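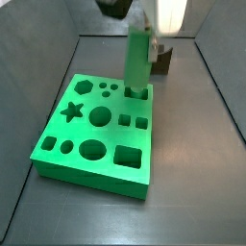

Mohamedi asked on the list whether the open day at Dellow would be worth the train fare for someone who has never programmed so much as a video recorder, and whether there would be anywhere to sit down.

Yes to both, and do forgive me for taking so long over the reply. I went along to the last one in October and have been meaning to write it up ever since.

Florencia Paredes wrote:
> Dear all, the next Dellow open day is coming up and we have
> 60 places. Last time we had 92 people asking, so please put
> your name down early. Demonstrations run all afternoon and
> you may stay at any of them for as long as you like. Tea
> is in the Avmont room upstairs. There is a lift.
> Florencia

I took Florencia at her word about staying as long as you like and spent most of my afternoon at the peg bench, which I had expected to walk straight past. It's the green foam block with the shaped holes in it, a star and an oval and circles and squares and so on, very like the toy my sister's children had, and the arm has to put a peg down into the hole it belongs to. When I came up it had the tall rectangular peg upright over the far corner and was lowering it into the square hole there, and I found I was holding my breath!

The young woman running the bench was very patient with me. I asked why they don't use something more useful than a child's puzzle, and she said that putting one thing snugly into another is a good part of what factory work consists of (plugs, bearings, lids), and that the arm has to get the angle right as well as the place. They had logged 1,660 tries on that bench by the time I visited, and she was hoping for another 200 before the holidays. She let us choose which hole should be next. A small boy beside me chose the star every single time, and I must say I was with him.

I gave less time to the Jesodia stand, where the talk was mostly over my head, though the gentleman there did go back to the beginning for me when I asked. If you know a bit more than I do you'd probably get on better with it, and they had a printed sheet to take away.

As for sitting down, there are stools at most of the benches and proper chairs upstairs with the tea. I'd bring a cardigan, as the ground floor is chilly by the door. The walk from the station is flat but longer than it looks on the map, so do allow for that.

I've put my own name down again and would be glad of company on the train if anyone is going up in the morning. Write to me off the list and we can settle on a carriage.

With warm wishes to all

Posted February 19, 2019 by a list member
Filed under: Visits and Open Days
Contact the list owner | Back to top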